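Workshop > Builds > Robotics

Bench Notes: The Rolurby Arm

The Rolurby build began as a kitchen-table project and moved to a shared workshop in March, when the rail outgrew the table. Parts have cost $3665 to date, and $429 of that went to Dornero for gripper motors. The fingers are printed at 200 microns and left unsanded. Control runs on Arkis, with one change: closing force is capped in software, so a lidded cup keeps its shape.
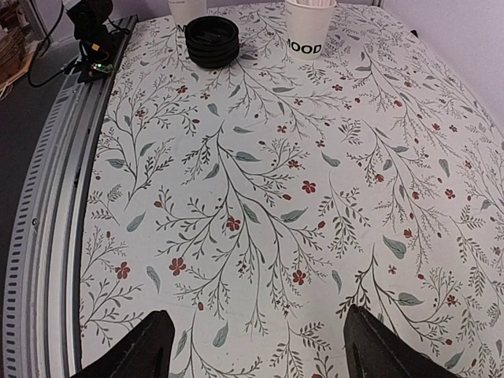
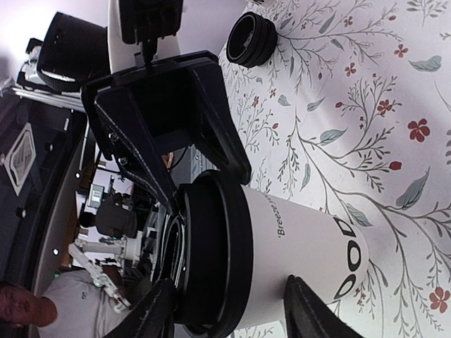 Both sessions used the floral cloth. A plain grey mat gave cleaner detection, but the error logs were too short to be useful.

Prothero, who read the draft, would have spent the motor money on a stiffer wrist. Force limits are easy to tune later, the argument went, and flex in the joint is not.

The wrist plate is being recut in thicker aluminium. Wiring stays as it is until the plate is fitted.

2 comments | 200 shares

Related
Choosing a Rail for a Small Arm
Printed Fingers: Infill and Wear
Dornero Motors on the Bench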